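Unit 4 Handout: Condiments, Sauces and Shelf Life

Introduction to Food Storage and Labeling
Course notes, Vedlow Community Kitchen Program

Read this before the June practical. Bring one bottle or jar of any condiment from home, opened or unopened, with the label still on it. You will need it for the worksheet on the last page.

The unit covers three topics: what keeps a condiment from spoiling, what the date on a label means, and how to store an open bottle. Ketchup is used for most of the worked material.

Ketchup bottle on a plate
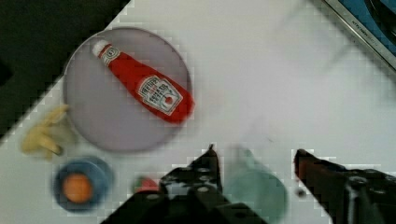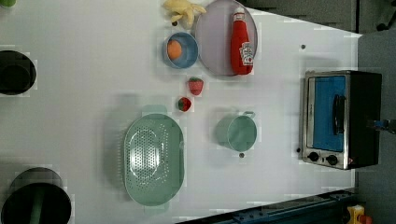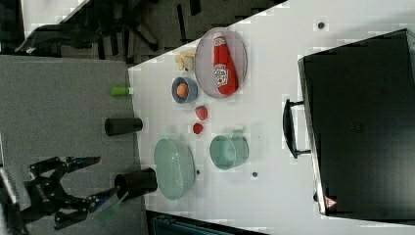
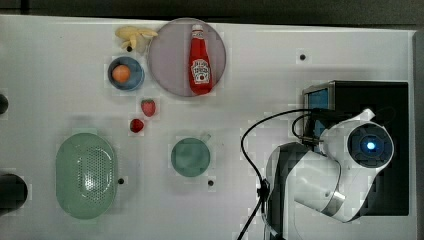
4.1 Why condiments keep

Most food spoils when bacteria, yeast or mold grow in it. All three need water. Most also need a level of acid that is not too high, and a temperature that suits them. A condiment that lasts for months has usually been made so that one or more of these needs is not met.

Acid. Vinegar is the usual source. Tomatoes have some acid of their own, and the vinegar in ketchup brings the level up further. Acidity is measured on the pH scale, where a lower number means more acid. The figure to remember is 4.6. Below it, the bacteria that cause botulism do not grow. Ketchup, mustard, hot sauce and pickle relish are all normally well below it.

Sugar and salt. Both hold on to water so that microbes cannot use it. This is called lowering the water activity. Jam depends mostly on sugar. Soy sauce and fish sauce depend mostly on salt. Ketchup has some of each, but its acid does most of the work.

Heat. Many sauces are heated before or after filling. This kills most of what was in the sauce and on the inside of the container. The effect lasts only while the seal is whole. After opening, heat treatment no longer protects the product and the acid, salt and sugar have to do it alone.

Oil. Oil does not preserve food. Garlic or fresh herbs stored in oil at room temperature are a known botulism risk, as the oil keeps air out and neither ingredient has much acid. Students mix this up every term, so expect it on the test.

4.2 Dates on labels

"Best by" or "best if used by" is a statement about quality. The maker expects the flavor and color to be good until then. The food may be safe afterward if it has been stored properly.

"Use by" is often a quality date as well, but treat it as a limit for chilled ready-to-eat foods.

"Sell by" is for the store. It helps staff rotate stock.

A date printed by the maker applies to the unopened package. Once the seal is broken, the line to look for is the one that says "refrigerate after opening" or gives a number of weeks. Write the opening date on the bottle with a marker. In the program kitchen this is required for everything on the shared shelf.

4.3 Storing an open bottle

Ketchup: refrigerate for best quality. It will hold at room temperature during a meal service. Over a longer time it darkens and the flavor goes flat. Wipe the neck and the inside of the cap, where dried sauce builds up and mold can get started.

Mustard: safe at room temperature in most cases, but it loses its heat. Refrigerate if it will not be finished soon.

Mayonnaise: always refrigerate after opening. Never top up an old jar from a new one.

Soy sauce: a cool cupboard is fine for a bottle in regular use. Refrigerate a large one.

Jam: refrigerate after opening. Low-sugar jams spoil much faster than regular ones, so check the label.

Use a clean, dry spoon for anything in a jar. Crumbs and butter carry microbes into the food, along with the water they need. A squeeze bottle avoids this problem as long as the tip does not touch the food on the plate.

4.4 Worked problem

The Jornimer lunch room serves 200 meals a day. Each meal gets one 17-gram portion of ketchup.

Daily use: 200 x 17 g = 3,400 g, or 3.4 kg.
Over 3 days: 3 x 3.4 kg = 10.2 kg.

The supplier, Hendriks, delivers every third day. The lunch room should therefore have at least 10.2 kg on hand after each delivery, plus a reserve. If the reserve is 50 portions, add 50 x 17 g = 850 g, for a total of 11.05 kg.

Repeat the problem with a 12-gram portion and show your steps.

4.5 Worksheet

Copy down from your own bottle or jar:
Product name and net weight
First five ingredients, in order
Type of date and the date itself
Storage instruction after opening

Then write two or three sentences on what preserves the product: acid, salt, sugar, or a combination. Point to the ingredients that support your answer. If there is an added preservative such as sodium benzoate or potassium sorbate, name it.

Reading for next time: Unit 5, dry goods, and the Skokska storage chart in the back of the course packet.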